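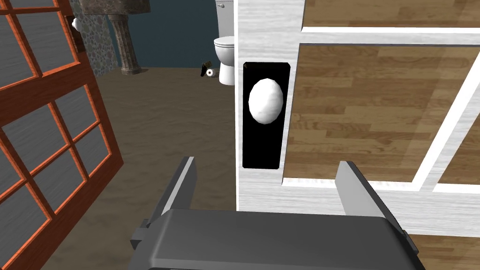
Bathroom door task in simulation, with the gripper open and the white knob ahead of it.

Review: Stidimon Door Kit, version 2
Reviewed by Rosaire Girard for the Zinenel Laboratory equipment and methods pages

The Stidimon Door Kit is a software package for training and testing robot arms on household doors. It supplies furnished rooms, a simulated arm with a two-finger gripper, a set of recorded demonstrations, and a reference method named Perron. The laboratory obtained the kit in August for its work on mobile manipulation. This review covers installation, the demonstration set, the reference method and the scoring tools.

Installation was completed in one afternoon on a standard workstation. The written guide is accurate, although the section on graphics drivers refers to a settings page that has since been renamed. The kit contains 23 rooms and 1112 demonstrations. Each demonstration includes the view from the wrist camera, the joint positions and a short written instruction. Files are well organized, and the naming scheme is the same throughout, which was not the case in version 1.

The Perron method divides door opening into two stages. In the first, the gripper is brought near the knob using the camera view alone. In the second, the method takes over control of grip force and wrist rotation, and it may return to the first stage if the grasp is judged poor. The return step is the main change described by the authors. In our trials it was also the part that made the greatest difference. With the step turned off, the arm would often close its fingers beside the knob and continue the pull as if nothing were wrong.

Small, smooth knobs remain the hardest case. Lever handles were learned quickly, and the laboratory would not recommend them as the only test of a new method. Oval knobs require a better estimate of the approach angle, and an error that does no harm on a lever will cause a slip on a knob. The bathroom rooms are useful in this respect. Their doors vary in paneling and finish, and the wrist camera is frequently tilted well away from level during the approach.

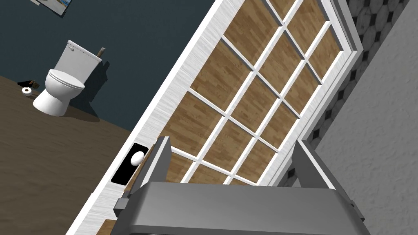
Can the kit be used with a gripper other than the one supplied?
A different gripper may be loaded from a standard robot description file, but the demonstrations were recorded with the supplied model and the reference method must be retrained before its scores have any meaning.

The laboratory tested this path with the Vavari hand used in its own workshop. Loading the model took a few minutes. Retraining took six days on one machine, and the documentation should state this cost more clearly. Results with the Vavari hand were lower than with the supplied gripper on knobs and equal on levers.

Scoring is handled by a separate program. It records whether the knob was grasped, whether the latch was released, and how far the door moved. The three measures are reported separately — a sound decision, as a single success figure would hide the cases in which a door is pushed open without any grasp at all.
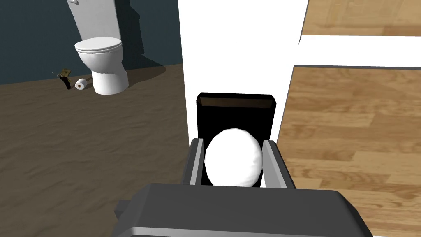 The grasp measure deserves a further remark. It counts contact by both fingers held for a fixed period, and the period cannot be changed from the settings menu. Users who wish to study brief or repeated grasps will need to edit the program itself. The relevant lines are easy to find, but any change will make the results unsuitable for comparison with published Stidimon scores, and reports should say so.

Physical accuracy is adequate for method development. Friction on the knobs appears to be set on the high side, and door weight is the same in every room. A policy that performs well in the kit should therefore be checked on real hardware before any claim is made about homes or offices. The laboratory has begun such checks on its own test door and will report on them separately.

Support was satisfactory. Of the two inquiries sent to the developers, one was answered the next morning and the other led to a correction in the scoring program.

Recommended for groups that already have experience in robot learning. Groups seeking a first teaching tool may find the training times too long for course use. Readers still working with version 1 should note that its demonstration files must be converted before version 2 will open them, and that the conversion script does not keep the original time stamps.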